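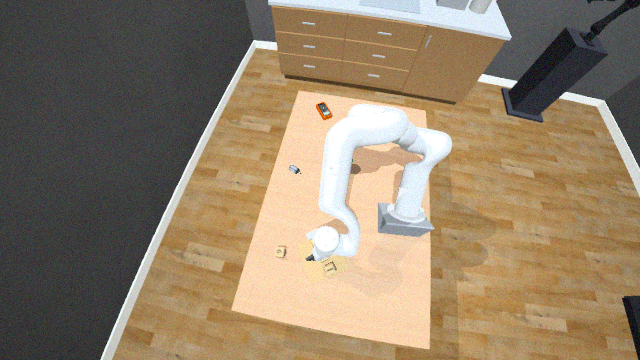

Presance reissue series: frequently asked questions

24 shares
7 comments

What is in the series?
Four albums by the Denia trio Auer, first released on cassette and out of print ever since. Each one comes back as a single LP with the original running order. The cover version that closed the second tape is included.

Were the albums remastered?
Yes. Three were transferred from the studio reels. The reel for the third album is lost, so that one was made from two cassette copies. There is some hiss in the quiet parts of side B, and we left it in.

How many copies are there?
The first pressing is 1560 copies per title. They are numbered by hand on the back sleeve. You can't request a particular number.

Is there a colored vinyl edition?
361 copies of the debut were pressed on clear vinyl. They sold out in February and won't be repressed. Everything else is black. 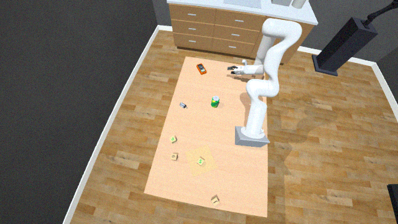 Do the records come with a download code?
Yes, on a card inside the sleeve. Each code works once and gives you WAV or MP3 files. If yours doesn't work, send us the code and your order number and we will replace it.

What about the Cerisetti sessions?
Those are six songs recorded with a different drummer after the fourth album. They are not part of this series. We hold the rights to four of the six and are still talking about the other two.

Why is the song order different on streaming?
The streaming versions were uploaded years ago from a compilation. We have asked for them to be replaced. The LP order is the right one.

When do orders ship?
Every Thursday. Preorders ship the week the title comes out. If you order two titles with different release dates, they go out together when the later one is ready.

My record arrived warped or with a split seam. What now?
Write to us within 30 days and attach a photo. We replace warped records. For split seams we send a new sleeve, while we have them.

Is the catalog number 2481 a mistake?
No. The original cassette of the debut carried that number and we kept it.

Share this page (24)
Comments (7)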